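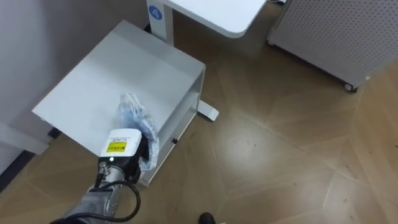

Nundum Manipulation Group, Demonstration and Teleoperation Team

Progress report to the Prernesance Fund, household handling stream
Prepared by Maham Khattak
08/04/2024

1. Status

Demonstration recording for the bagged-item task is complete to the number agreed in the revised work plan. We hold 200 accepted demonstrations on the low cabinet. Training on the full set has started. The second task in the stream, opening and closing a compartment, has not begun and is discussed under section 5.

2. Task definition

The operator brings a soft item in a clear plastic bag to the low white cabinet, lowers it to the top surface and releases it. A demonstration is accepted if the bag stays on the cabinet after release and the arm returns to its start pose without a protective stop. Bags that slide off the front edge are logged as failures and kept in a separate set.

The bag is a harder object than the rigid boxes used in the first stage. It changes shape at every grasp, the film reflects the overhead lights, and the gripper covers much of it from the wrist side. Grasping by the bunched end gave the most repeatable approach but leaves the weight hanging below the fingers, where it can catch on the front lip of the cabinet during lowering.

3. Method

Two modes were used. In hand guidance the operator holds the wrist and moves the arm directly. In remote control the operator drives the arm from a hand controller, with a second person standing near the base at the stop button. Recep Dursun and Baptiste Aubert shared the operator role and changed over at the end of each block.

Hand guidance was dropped for this task in January. The operator's hands and forearms were in the camera view for most of each recording, and the force applied at the wrist disturbed the bag during placement. Remote control is slower per demonstration, but the recordings can be used without masking. All 200 accepted demonstrations were made by remote control. The earlier hand-guided recordings are archived and are not counted.

4. Issues

Cable routing. The external cable runs in an open loop along the arm to the wrist. At full reach the loop shortens and pulls on the connector. Oğuzhan Gökçe has fitted a longer run and set a software limit on wrist rotation. No connector faults have been logged with the limit in place.

Cabinet position. The cabinet was moved slightly on the tiled floor during cleaning and one block had to be discarded. Its position is now checked against a template before each block.

Storage. Raw recordings for the stream now take up almost 700 GB. Older failure sets will be moved to the archive server.

5. Next period

Evaluate the trained policy on the low cabinet with bags not used in the demonstrations. Alois Hofstetter will run the evaluation and was not an operator for the recordings.

Begin remote-control demonstrations for the compartment task. We request approval to carry the unspent travel allocation forward to cover operator hours for this work. No other change to the budget is sought.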